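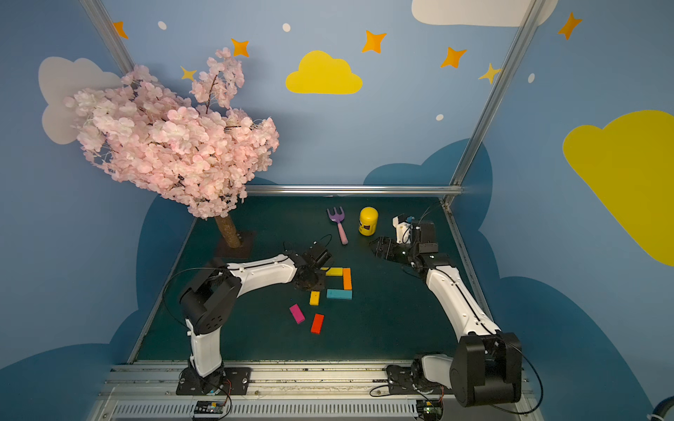

Last updated: July, 4:40 p.m.

Nurkdale block room keeps its old set

NURKDALE – The wooden blocks in the sky room at Lirkham Hall will stay in use for another year, scratches and all, after the hall decided against replacing them.

The decision was announced this month by Sabina Haque, who manages the ground floor rooms. The hall had been looking at a new set of plain, unpainted blocks to go with the room's light blue walls, which are decorated with white and yellow clouds and orange stars.

"We had the new blocks priced and we had samples on the table for two weeks," Haque said. "People kept going back to the painted ones. You can tell a yellow from an orange from across the room, and that matters when you're trying to follow a layout."

The set has 243 blocks in several lengths. It came to Lirkham Hall from a closed toy workshop in Plascombe and has been in regular use ever since. Paint has chipped from many of the faces, and on some blocks bare wood shows along the edges.

Witold Michalski, who looks after the set, checked every block in the spring. He set aside the ones with splinters, sanded them by hand and returned them to the shelves. He did not repaint any.

"If I repaint one, it won't match its neighbor," Michalski said. "I'd have to do the lot, and then we would lose the room for a month while they dried."

A full repaint was quoted at $520. The hall will spend the money on storage, with separate bins for each color and a shallow tray for the longest pieces. Until now, everything has gone back into two deep crates at closing time, where Michalski said most of the chips come from. 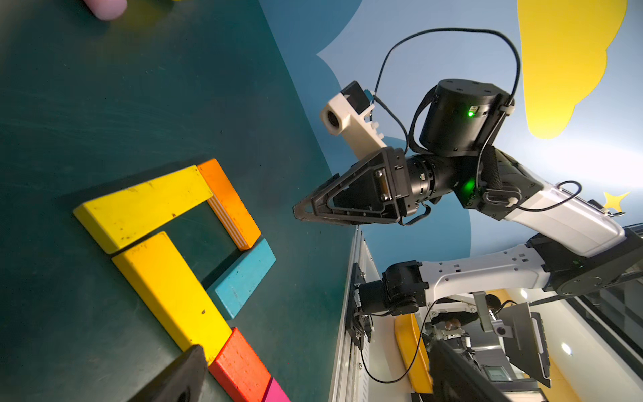 Yellow, orange, blue and red blocks laid edge to edge in a rough rectangle. The paint on several is scratched or chipped.

Outlines like the rectangle are among the simpler layouts tried on the room's dark green tabletop. The blocks are laid flat and pushed together until the ends meet, leaving the middle open. Blocks of different lengths make it harder than it sounds, Haque said, and the corners are usually what go wrong.

The artificial cherry tree at the back corner of the table will also stay. Zamfira Vasiliu, who planned the room's colors, said she had been asked whether its pink blossoms took up too much space.

"It stands at the back and leans over to one side, so you still have most of the table," Vasiliu said. "Without it the room is all sky."

Work on the walls is limited to touch-ups near the floor, where chair backs have rubbed the paint. Vasiliu has kept a can of each color and expects to finish in two mornings before the hall opens.

The new bins are due before the end of the summer. Haque said the labels will be in color only, with no writing, so that younger visitors can help clear the table.

Anyone who has blocks from the Plascombe workshop and no longer wants them can leave them at the front desk at Lirkham Hall. Michalski is short of long blue ones.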